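Search this site Search Go

Sorting and Small Parts, Handout 2
Course tutor: Iman Ouazzani
2024-03-15

Last session ended in an argument about whether a tray is furniture. It is not, and we are moving on, although Reijo Rissanen has asked for his objection to be noted and I have now noted it.

Why a rim matters

Anything that rolls, slides or gets nudged by a sleeve should live behind a rim. A flat board looks tidy for as long as it takes someone to set a coffee on it. The trays in the Brembridge room have a raised edge and a recessed floor, so a piece pushed by accident stops at the wall and waits for you. Glossy ones wipe clean in one go. They also throw the ceiling lights straight back at you, so turn the tray until you can read what is in it.

Rows and dots

We use painted blocks for the sorting exercise. The color of the dot decides the group. The color of the sides decides nothing, and every year half the class sorts by it anyway — it is the biggest patch of paint, and people trust big patches of paint.

Set the blocks in a row before you sort them. It need not be a straight row. I have seen people spend nine minutes lining up edges and then run out of time for the exercise itself, which is called Sorting for a reason. Keep a finger's width between neighbors and turn the dots toward you. If an end looks blank, try the other one before you come and tell me the paint has worn off.

Dim corners of the room are hard on color. Green and yellow get friendly in there. Carry the tray to the window if you are unsure, holding it by two sides, level, at the speed of a person who does not want to crawl under a bench.

For next time

Sort one tray by dot, then have your partner sort it again without talking. Write down where you disagreed. Two sentences will do; last July I received a four-page defense of a single block, and I read all of it.

Trays go back on the low shelf, blocks inside, lids to the left.

2 comments
Share 2
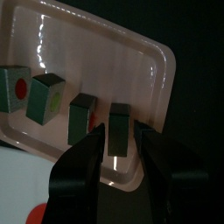 Bring a pencil to the next session, as the pens in the room have been dry since I started teaching here.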